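21st March

So I turned pages at a concert, and I have more to say about it than anyone in my house is willing to hear, which means it goes on the blog.

Some background for those of you who come for the record reviews. The Fellerard is the smaller of the two halls in Herrera, 500 seats, a good piano, terrible parking. They do a spring run of chamber music and I go to most of it. I usually sit on the left side so I can see the pianist's hands. That's my whole connection to the place. I had piano lessons until I was seventeen, I read music fine, I play badly, and I have never once been on a stage as an adult.

Then Myrto Kourkoulas, who books the series, called me at lunch and asked if I could read a piano score at speed. I said it depends on the speed. She said the page turner had the flu, the concert was the next evening, and Pilar Orellana would not use a tablet. I said sure before I had thought about any of it. I then spent the afternoon watching videos of other people turning pages, and let me tell you, there are a lot of them and most are about things going wrong!

## The program

First half was a Brahms cello sonata (the E minor) and a set of short Fauré pieces. Second half was one long work, *Pinine*, by Dardo Yáñez, for cello and piano, written three years ago and not played around here before. The cellist was Pascual Daza. I had heard him once, in a church, from behind a pillar, and liked him a lot.

The Brahms I knew. I mean I knew it the way you know a thing you've listened to a hundred times while doing dishes, and that is a very different kind of knowing when you're standing next to somebody who is waiting for you to do something. I got out my old copy and followed along with a recording. Missed the first turn completely because I was enjoying myself. Went back. Missed it again, same spot, same reason.

The Yáñez I had never seen. Myrto emailed a scan that night and I printed it on both sides and sat up with it. It's a big spread-out score, cello line on top of the piano part, lots of bars with nothing in them but a held note and a number telling you how long to wait. There are a few pages where the meter changes every bar. There's one page where the pianist reaches inside the lid and plucks the strings, and I wrote STAY SEATED at the top of it in red because I could picture myself getting up right into her elbow.
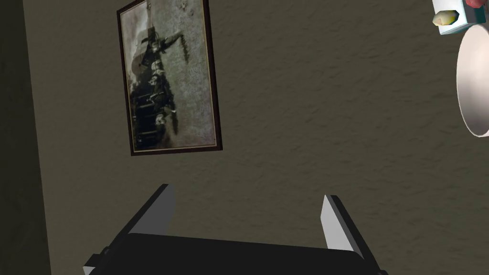 Telma Huenchumán told me over the phone that evening to stop studying the notes and start studying the breathing. A pianist will nod if you ask her to, she said, but by the time you see the nod you should already be holding the corner, and the only way to be holding the corner is to be reading a line ahead of her and not listening like a fan. She also said to wear nothing that jingles and to cut my nails. I had not thought about my nails.

She was right about listening like a fan. That's the whole problem in one phrase. I've spent my life training myself to sink into music, and this job wants you floating about an inch above it the entire time.

## The rehearsal

I got to the hall at four, in black pants and a black sweater and shoes I'd tested on the kitchen floor for squeaks. Pilar was already playing scales. She's small and quick and very direct, and I liked her right away. She showed me how she wanted it done: stand up early, slowly, from the left. Left hand takes the top right corner, over the page and never in front of it. Hold. Turn on the nod, fast and all in one go, press down the gutter, sit. Don't tidy the page afterward. Don't smile at the cellist.

I laughed at that last one and she said no, she meant it, the last person had smiled at the cellist all evening and it was in the video.

We ran the turns in the Brahms without the cello, just the bars on either side of each one. It was a strange way to hear that piece, like reading only the bottoms of the pages in a novel. Her copy was old and soft and the pages fell where you put them. She had folded up a few corners so they'd be easy to grab, and she'd drawn little eyeglasses wherever she wanted me to look out. I love that. Musicians' pencil marks are my favorite handwriting in the world. There was a spot in the finale where she'd written "NO" and then, under it, in a different pencil, "ok."

The Yáñez was the opposite. Brand-new paper, stiff, taped together at home. Every page wanted to spring back to where it came from. There's a repeat in the third section that sends you back four pages and then forward again, and she needed both hands right through it, so it was going to be all me. We tried it and I went back three. We tried it and I went back four, but two of them stuck, so that was five. Pascual stopped playing and very kindly looked at his bow.

Pilar got out a roll of tape and we stuck a tab on the page with the repeat sign. After that it went fine. She said she should've done that weeks ago and I decided to believe her.

## The thing itself

I'll skip most of the Brahms. I don't remember it! I remember corners. I remember that her perfume or hand cream was some kind of orange, and that the stage lights make the paper so white you get a green stripe in your eyes if you look up. I remember that the cello, from a chair beside the piano, sounds like it's coming up through the floor and in through your shins. In the audience you get the cello as a voice over there. Where I was sitting it was more like weather.

I was a hair late on one turn in the second movement. She played straight through it from memory and didn't look at me. I've checked with two friends who were in the house and they say they didn't notice, although one of them is the kind of friend who would say that.

The Fauré had hardly any turns and I got to listen a bit, with my hands in my lap like I was in church.

Then intermission, which I spent in the little corridor behind the stage eating crackers, because I'd been too nervous for dinner. Dardo Yáñez was back there too. He'd come in for the performance, and he asked if the paper was giving me trouble. I said a little. He told me his publisher, Steslow, had wanted to print it smaller and he'd fought them over it so that pianists could see the thing, and now it was so large that nobody could turn it. He seemed pretty cheerful about it.

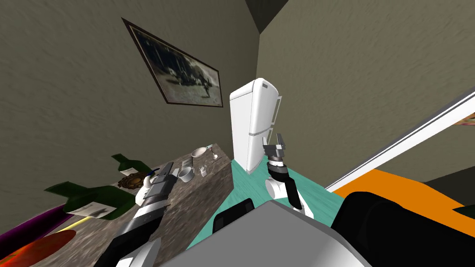 Did the big jump back in the third section work? It worked on the first grab, thanks to the tape tab, and the jump forward again was fine too.

I was so relieved that I nearly missed the next ordinary turn, eight bars later. I'd been dreading the one spot so hard I hadn't left any worry for the others. But my hand was already up there (thank you, Telma) and it went over on the nod.

And then the page with the plucked strings. I stayed seated, as per red pen. Pilar stood up and leaned into the piano, and Pascual held this one very high, very thin note, hardly any bow at all, and I had nothing to do for what felt like a week. So I listened. I just let go and listened like a fan for the whole page. It's the most beautiful part of the piece, I think, these dull little thuds from inside the lid and the cello hanging on above them, and I was closer to it than anyone else in the room except the two people making it. I'd pay for that seat. I'd pay a lot for that seat.

The ending is quiet and the last page has two bars on it. Two bars! A whole page turn for two bars of a held chord. I did it as slowly as I dared, and it still made a noise, a kind of papery breath, and I thought well, that's me, that's my solo.

When they bowed I did what Pilar had told me to do, which was stay in the chair and look at the floor until they'd gone off, then pick up the music and follow. I forgot to pick up the music. I had to go back for it with the applause still going, and a few people in the front row clapped a bit harder when I came out, and I went so red I could feel it in my ears.

## Odds and ends

A few things I want to remember, mostly for myself:

- Eat before. Crackers at intermission are not dinner.
- Chair height matters. Mine was low and I had to push off with my knees every time, and the next morning my thighs let me know.
- Ask about repeats first, before anything else.
- Bring a pencil, even if she has pencils.
- The piano lid reflects the pianist's hands, and you can see them without turning your head. It's lovely and you should not look at it.

I've put on the recording of the Brahms a couple of times since then. I keep feeling my left arm want to go up. My husband caught me doing it over the sink, half out of a chair that wasn't there, reaching for a corner. I'm curious how long that lasts. Telma says she quit turning years ago and still can't hear the Franck violin sonata without getting her weight over her feet.

*Pinine* isn't recorded yet as far as I can find. Dardo said there's a plan for one, with the same two players, and I'll put up a link when it exists. If you get a chance to hear it live, go, and sit on the left so you can see the bit inside the piano. It runs a little under half an hour and the opening is slow to get going, so give it until the cello starts the plucked tune.

Myrto has already asked if I'm free for the April concert. It's a song recital, lots of short pieces, lots of getting up and down. I said yes, and then I asked her about the chair.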